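Part 3: Setting up your table-clearing station

If you've been through Part 2 you already have the Destier shelf up and the hooks in, so leave all of that alone for now. We're on to the part of the guide I get the most mail about, the bussing station, meaning the spot where dirty plates and cups wait between the table and the sink. I set up my first one in August for a family reunion and I've used the same layout ever since (with a couple of changes Itsuki Ogura talked me into, and he was right both times).

What you need
One deep tub with a rolled rim
One flat cloth, bigger than a dinner plate
A light-colored surface you can wipe
Plates and cups, plastic if kids are coming

I use the Woseo tub, catalog number 3973, but any tub with sloping sides and a flat bottom will do the job. Sloping sides let you get your fingers under a stack of plates when you lift them back out, and you'll be so glad of that after dessert!

Placing the tub

1. Wipe the table down and let it dry completely.

2. Set the tub at the back, long side toward you, close to the wall. Leave enough of a gap to get your hand behind the rim.

3. Press down on each corner in turn. If it rocks, turn it end for end and try again.

4. Lay the cloth flat in front of the tub. Don't fold it yet, folding comes later.

CAUTION: Don't slide a full tub across the table. Lift it with both hands under the rim, or unload half of it first. I cracked a Lungu tub by dragging it and had to mop the whole floor at eleven at night.
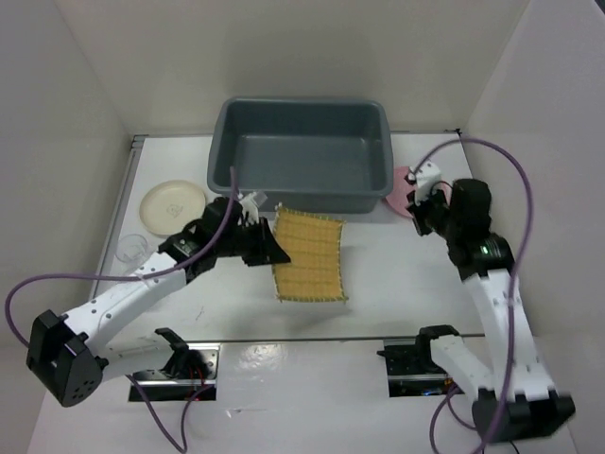

Plates and cups go on the table before they go in the tub, and this is where most people rush. Give everything its own spot first so you can see what you're dealing with, scrape off what needs scraping, and only then start loading. I like one plate out to the left of the tub, like the cream one, with the clear cup just in front of it where it's quick to grab. Clear cups are sneaky on a white table, by the way. That one nearly disappears, so look twice before you put your elbow down. The yellow cloth stays in the middle, directly in front of the tub, and mine is never perfectly straight either.

Loading the tub

5. Plates first, biggest at the bottom, flat and right side up.

6. Cups next, on their sides along one end. Empty them before they go in (I keep a pitcher on the floor for leftovers).

7. Silverware last, all at the other end, handles pointing the same way.

8. Stop when you reach the rim. If you have to balance something on top, you need a second trip.

NOTE: Keep glass out of this tub altogether. Glasses get carried by hand in my house, 2 at a time, and I don't bend on that one even when there's a line at the sink.

Finishing up

9. Take the tub to the sink and unload it in reverse order.

10. Shake the cloth out over the trash, then fold it in half, then in half again, and use it to wipe the table from the back toward you.

11. Rinse the tub and stand it on end to drain. Don't nest it inside another tub while it's wet, or they'll stick together and you'll be fighting them on Monday morning.

If your cloth has a fringe, wash it on cold in a mesh bag. I got a Komex bag for this and the edges have held up really well. Drying racks are in Part 4, so keep the tub handy.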